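Opinion

Count the operators before you count the demonstrations

August 12, 2021

The usual way to report a demonstration set is by its size. A supplier says it has 3,000 episodes of a task, the buyer compares this with someone else's total, and the larger figure wins the meeting. I think this is the wrong figure to put first. For tasks taught by remote control, it matters more who held the controls, what they were told to do, and which attempts were thrown away.

My own view comes from work at Arkow, where we train policies for two-armed tabletop handling. In June we compared two sets covering the same family of tasks: pick an item from a tray, put it somewhere else, leave the rest of the table alone. The first came through Stitent and held 3,000 episodes, collected by a large pool of operators working from a one-line instruction. The second held 40 episodes per task variation, recorded by two operators using Tirnum, a simulator with a pair of hand controllers. The second set was far smaller. The policy trained on it was easier to correct, and in our tests it failed in fewer different ways.

A policy that fails in one way can be mended. The engineer looks at the failure, finds the part of the task where the demonstrations are thin, and records more of that part. A policy that fails in many ways gives no such lead. When we went through the larger set, the same tray had been approached from the left, from the right and from directly overhead. Some operators closed the gripper as soon as it reached the item. Others waited, moved away and came back. All of these are acceptable ways for a person to do the job. Averaged by a learner with no access to the operator's reasons, they produce hesitation.

The common reply is that variety is good for the learner. I agree, provided the variety is in the right place. The position of the item should vary, as should the position of the tray, the angle of any other object on the table and the starting pose of both arms. The strategy should vary only where the situation calls for it. If an operator goes in from the right because the left side is blocked, the learner has something to find. If the operator goes in from the right out of habit, it has been given noise with a good success rate.

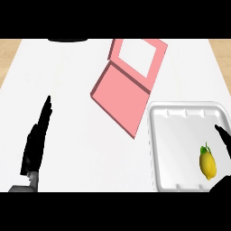

Simulation makes this discipline cheaper, and that is the best argument for it. The layout of a table can be stored, restored and changed by one item at a time. Two operators can be given the same starting state and their paths laid over each other. At a physical bench this takes patience and a good deal of tape on the work surface. I would not claim that a simulated tray teaches everything a real one does. Contact is still poorly modelled, soft items more so, and an operator who cannot feel the grip tends to squeeze harder than needed. These are faults in what is recorded, and they should be listed with the set.

The same applies to the second arm. In most single-item tasks one arm does the work and the other waits. Few instructions say where it should wait, so it drifts. Some operators park it low at the side, some keep it raised near the work, and some move it slightly throughout without meaning to. The learner treats all of this as part of the task, as it has every right to. We now give the idle arm a fixed resting region in the written instruction and reject episodes in which it leaves that region without cause.

Rejection is the other matter left out of most reports. The Stitent set arrived with successes only. I asked for the failed attempts and was told they had been deleted on the day of recording. This is standard practice and a poor one. An operator who misses a grasp, backs off and takes it cleanly has shown something that a perfect run never shows – how to get out of trouble. Failed attempts should be kept, labelled and held apart, so that the buyer can decide what to do with them.

Hand guiding, where a person moves the arm directly, has its own supporters. The Sugawara arms we use allow it, and for a slow task with steady contact I still prefer it. The person feels the load and the joint limits at once. With two arms it becomes awkward, as one person seldom guides both well, and the person's own body blocks the camera views the policy will later depend on. Remote control is the better choice there, despite the loss of touch.

What I would like to see is modest. A set should state how many operators recorded it, include the full text of their instructions, and give the number of attempts alongside the number of successes. It should say what was varied on purpose. None of this needs new equipment. Until suppliers provide it, buyers should treat the episode total as a measure of storage.

We use cookies to remember your settings and to measure visits. By continuing to read, you accept their use. Manage cookies

Related
Hand guiding or remote control: choosing for a two-armed cell
Writing instructions for operators
What to keep from a failed grasp
Tirnum controllers: notes on set-up and delay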